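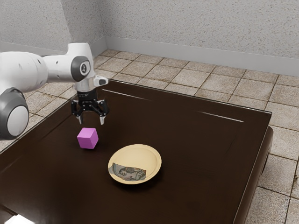
Search questions Search Go Advanced

Open day demo: why does the cube tilt when the gripper closes on it?

I went to the open day at Ollitz in June. Most of it was conveyors, but the Khondokar group had a simulated arm on a large monitor and were running a pick task on it all afternoon. A two-finger gripper comes down over a cube on a table, closes, and lifts. There is also a plate on the table with a banknote in it. The run I watched dealt only with the cube.

The person at the desk gave these settings when asked:

physics step 200 Hz
cube edge 38 mm
fingers closed by position target, no force limit mentioned
start pose of the cube varied between runs

What I don't follow is the tilt. I would expect a rigid cube between two parallel fingers to come up level. In the run I asked about, it was at a slight angle while still next to the table. I asked whether that was a fault and was told it was "within tolerance", then the next group came in.

Is this the simulator, the gripper, or the way the pick is programmed? I have to write up the visit for an evening course and would like to get this part right. My own experience is with a Womby trainer arm, which has suction and no fingers.
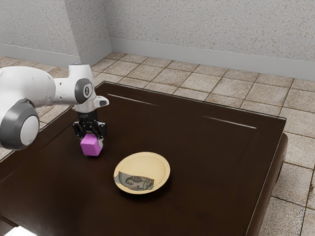 Cube held in the gripper, slightly tilted, lower edge close to the table top.

Asked by Gallow

3 answers

Answer 1

Probably friction. Simulators are bad at friction. I would not read much into it.

Answer 2 (accepted)

There are several possible causes and one picture will not separate them. In the order I would check them:

1. Yaw error at the grasp. If the cube is turned relative to the fingers, they first touch it at edges or corners. It then rotates until the faces line up or friction stops it. That is mainly rotation about the vertical axis, but if the two contacts are at different heights you get some roll as well.

2. Fingertip path. Many two-finger grippers use linkages, and on some of these the tips move along an arc as they close. If the controller does not correct the wrist height, the tips move up or down against the cube during closing. With unequal friction on the two sides this tips it. You would see the same thing on real hardware.

3. Contact points. A simulator often reduces a face contact to a few points. If those are above or below the centre of mass on one side only, there is a net moment. 200 Hz is fairly coarse for stiff contact with a position-controlled gripper. Try 1000 Hz if you have access to the model and see whether the angle changes. If it does, the solver is at least part of it.

4. Lift starting before the fingers have settled. Look for a fixed wait after the close command. A check on finger velocity is better.

"Within tolerance" is a reasonable reply if the task only asks for the cube to be held and moved. It would not be for an insertion task.

For the write-up I would state the settings and the tilt, and leave the cause open.

Vasanthi Bandara

Answer 3

I was there too, the earlier slot. They said the varied start pose included yaw, up to 18 degrees either side, so point 1 above fits. I think they also said about 1225 runs had been logged but I did not write down how many were successful. No idea about the step rate.

The handout has an email address on the back if you still have it. Mine got left on the bus.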